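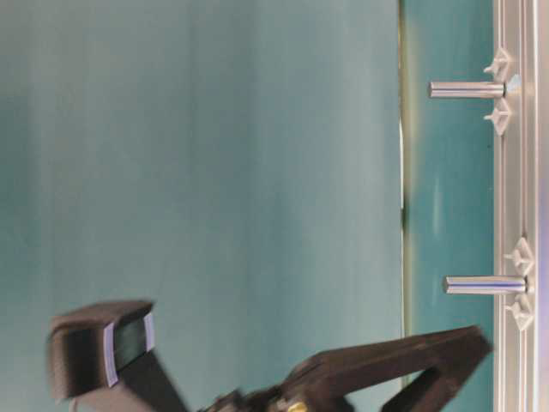 Ines Varga-Holt

Gears, pins and the art of missing: pictures from the Cirness bench

Cirness is our project at Besirside on teaching a robot arm to put gears on shafts. A five-year-old can do this, as every five-year-old's parent has pointed out to me. The robot can do it as well now, most of the time, and the interesting part is how it came to be less bad at it. A short gallery follows, with captions that got away from me.

The pins. Polished silver rods sticking out sideways from an aluminum rail, with white plastic clips on either side of each. They are bare at this point and the gripper is a black smear along the bottom, moving too fast for the camera. We spent a good part of January looking at views much like it. You get fond of a pin after a while. You also learn that a shiny rod against teal is a lovely thing for a person to look at and a miserable thing for a vision model, which sees a highlight and takes it for an edge.

What went wrong first. We began with Platum, our baseline policy, trained by imitation on clean demonstrations. An operator picks up a gear, carries it over, lines it up, slides it on, lets go. All our operators were good at this and got better, and that was the trouble. By the end of the first month we had a large pile of beautiful episodes in which nothing ever went wrong, so Platum had no opinion at all about what to do when something did. It would arrive slightly to one side of the pin, push, meet resistance, and go on pushing with the calm of someone leaning on a door marked pull.

The method, such as it is. We started collecting mistakes on purpose. Let the policy run until it gets itself into trouble, freeze it there, hand control to an operator, and record only the way out. Back off a little, tilt, try again. We call these recovery episodes in the paper and something shorter in the lab. They are tedious to collect. The operator inherits somebody else's mess in the middle of a motion, with the gear tipped at some foolish angle, and has to fix it without starting over. Starting over is cheating and the reviewers would know.

The numbers. The full set is 1054 episodes, of which 237 are recoveries. I wanted more of the second kind and was told, fairly, that I was welcome to come and record them myself. I recorded a few. They are among the worst in the set, and we kept them.
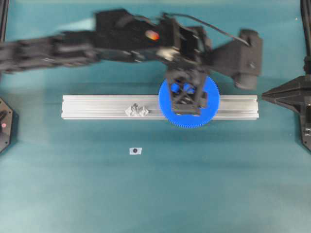 Then there is the question of when to hand over. If the operator steps in early, the robot learns to fuss over misses that would have sorted themselves out. Step in late and the gear is already wedged, and what gets learned is mostly how to yank. We tried leaving it to the operators' judgment, which produced as many thresholds as operators. In the end we let Solís decide. Solís is a small monitor that watches the forces at the wrist and how far the gripper has traveled, and it stops the arm when one is going up and the other isn't. It has no idea what a gear is. It was written in an afternoon as a stopgap and now has its own section in the paper, longer than the one on the policy.

On gears. Plain spur gears, with fine teeth that are decorative as far as this task goes, given that all we care about is the hole in the middle. Visitors always ask about the teeth. Making two gears mesh is the next project, and I have been asked to stop saying "next month" about it.

The result. We ran the retrained policy through 22 placements with the rail shifted a little before each one. It missed 2. Plain Platum, under the same treatment, missed more than it made, and I will spare it the exact score here, the table being in the paper for anyone who enjoys that sort of thing. What pleased me more than the score was watching the runs. The new policy still arrives off-center fairly often. It bumps the end of the pin, pulls back, wobbles, and has another go. There is a good deal of wobbling. One colleague said it looked drunk and another said it looked like me with a house key, and I am choosing to treat both as evidence of human-like behavior.

What we don't know. Whether the recoveries help for the reason we claim. Adding them also adds more footage from close to the pin, and it may be that any footage from close to the pin would have done the job. We have a control for this, using clean episodes cropped to the last stretch, and so far it lands somewhere in the middle, where controls like to land when there is a deadline. I would want a second bench and a different rail before I said anything louder.

We also don't know how it behaves with the lights off on one side of the room, except by accident. By accident, it behaves badly.

Practical notes, for anyone setting up something similar. Write down the rail position every time you move it. Give the operators breaks, and keep the recovery sessions short; people get noticeably more violent with the gear toward the end of a long one, and the policy picks this up. Save the failed recoveries too. We threw ours away for the first few weeks and I have been going on about it ever since.

Episode files and the Solís code go up once I have finished renaming the folders. The current names were chosen late in the evening and several of them are about the lower pin.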